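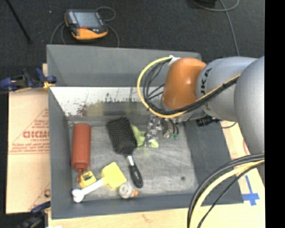
Photo: Zulema Ocampo / Korkel bin picking notes

Does training on more grasps beat training on more objects?

I'm trying to repeat the Korkel bin picking result with one arm and a gray bin. My items are mixed, like a squeeze bottle and a paddle hairbrush. With 300 grasps the policy does fine on the bottle and badly on the brush. At 900 the brush is no better. Did I read the method wrong?

Zulema Ocampo

Gladys Muriithi
Check how you split the data. In the Korkel method the test items are held out completely, and the gain comes from adding items. We went from 300 to 600 grasps on the same set and saw almost no change on new items. Then we kept 600 and swapped in new items every four picks, and that helped. Also log failed grasps. A lot of people drop them.

dinetti_lab
Same here with brushes. Try grasping the handle?

Landard
What Gladys said. Reshuffle the bin between runs too.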